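# Flestgate open afternoon: your questions, answered

Updated 8/31/20

**When is it, and do I need to book?**

Doors open at 2 and yes, please book. Last November we said "just turn up" and 244 people believed us. The room at Clostlow is no bigger than it was.

**What will I see?**

Mostly people picking up small things with a gripper, slowly, and then doing it again. Each go is recorded and fed to the arm, which learns from it, or doesn't. If you were hoping for a robot that walks about and makes threats, the cinema is opposite the station.

**Can I have a go?**

You can. You hold the gripper in your hand and work the fingers yourself, so the cleverness is all yours at this stage. Hadi Twal runs the table and will show you how to hold it. He'll then show you again, as everyone grips it like a hairdryer. 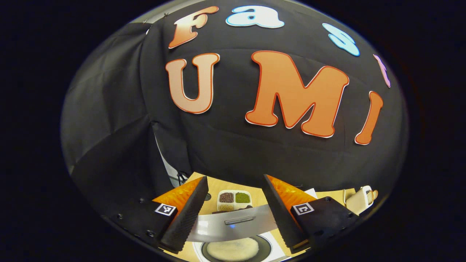
Turns are short and the queue is long, so have your go, hand over and join the back again if you're keen. Small children are welcome to try with an adult's hand round theirs.

**Why food?**

Beans and grains are cheap, they come in awkward shapes, and they're a proper nuisance to move neatly. A robot that can manage beans has earned our respect. Please don't eat them. They have been handled by a great many strangers.

**How many goes does the robot need before it's any good?**

For the Dokach arm, Fouad Daher stopped at 3,000 and called it "promising". He had also called it promising at 464. His talk covers what changed in between, with graphs.

**Will it take my job?**

If your job is moving beans between pots at the speed of a glacier, we should talk.

**Is there parking?**

Behind the Hamdan building, past the bins. The sign says deliveries only – ignore it on the day, and on no other day.

**Is there tea?**

Yes. It is made by a person.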